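助成事業 中間報告(Livska地区 共同菜園・土壌改良)

提出日 04/01/2022
提出先 Sutherland基金 事務局御中

取り急ぎ、冬期分をまとめます。会計の明細は別便。書式が旧版のままですみません、次回から新しいほうで出します。

1. 全体の状況

おおむね計画どおり。遅れは2件、排水路と堆肥枠。どちらも資材の納品待ちが原因で、作業そのものの問題ではないです。Denthorpe側の区画は予定より早く進み、春の植え付けに間に合う見込み。Livska側は斜面の下がまだぬかるんでいて、一輪車が入らない日が多い。

2. 土づくり

冬のあいだに落ち葉と馬ふんを入れて、荒起こしまで完了。粘土の強い北側は腐葉土を多めに。酸度は秋の測定より改善。ただ区画ごとの差が大きく、まとめて石灰をまくやり方はやめました。区画別に量を変えます。手間はかかるが、去年ほうれん草が全滅した列のことを思うと仕方ない。

緑肥はライ麦とクローバー。クローバーは発芽がまばら。鳥にやられた可能性あり、来期は不織布を掛ける予定です。

3. 排水路

掘削は上半分まで。下半分は暗渠管の到着後。Gralonに発注済みで、納期の回答待ち。先方の担当部署が変わったらしく、連絡が一度途切れまた。催促はしてあります。遅れが続く場合は、開渠のまま夏を越して8月の乾いた時期に仕上げる案も検討中。その場合でも費用は増えません。

4. 講習と参加者

土壌講習を2回実施。内容は堆肥の切り返しと、簡易測定キットの使い方。雨で屋外の部は短縮。それでも質問が多く、時間は超過ぎみでした。アンケートの要望で目立ったのは、

・平日の夜にもやってほしい
・資料の字が小さい
・子ども連れで参加できる回がほしい

字の大きさは直しました。夜の回は会場の鍵の都合があり、交渉中。子ども連れの回は初夏に一度試します。午前中だけの短い回にして、種まきとミミズ探しくらいの内容で。

5. 道具と置き場

物置の棚を入れ替え。鍬と鋤は壁掛けに変更、床が広くなりました。小物は箱にまとめる方式にして、ラベルは今月中に貼ります。色分けも考えたものの、雨の日に薄暗いなかだと見分けにくいとの声があり、文字を大きく書くことに。貸出簿は紙のまま継続。返却の書き忘れがまだあるので、入口に鉛筆を吊るしました。

角の傷んだ箱や底の擦れた箱も、使えるうちは使います。新品の購入は見送り、その分を種代へ。 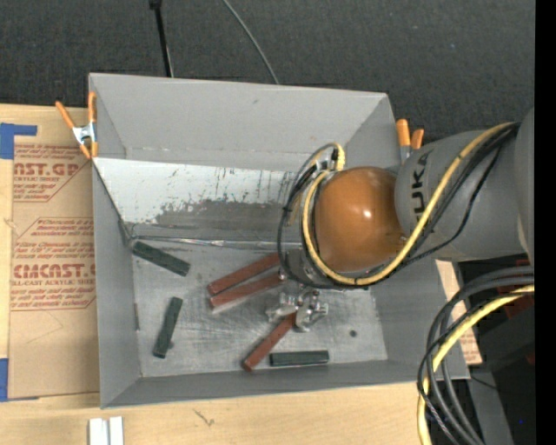
6. 予算の執行

執行は計画の範囲内。費目間の流用は2件で、いずれも小口、事前にご連絡した分です。腐葉土の値上がりが痛い。代わりに剪定枝のチップを無償でもらえることになり、通路に敷く分はこれで足ります。運搬の軽トラ代だけこちら持ち。

暗渠管の支払いは納品後のため、今回の報告には入っていません。次回に計上しまます。

7. 次の期間の予定

・春植えの区画割りと、空き区画の募集
・堆肥枠の組み立て(金具が届きしだい)
・Denthorpe側の水栓の点検
・酸度の再測定、結果は区画の利用者にも掲示
・初夏の親子回の準備

8. ご相談したい点

排水路が8月にずれ込んだ場合、完了報告の期限を延ばせるかどうか。書面での申請が必要でしたら様式をお送りください。あと、講習の資料に基金の名前を入れる位置、前回は表紙下でしたが裏面でもよいでしょうか。印刷に回す前に決めたいので、早めにお返事いただけると助かります。

以上、測定の記録表は会計明細と同じ封筒に入れて送ります。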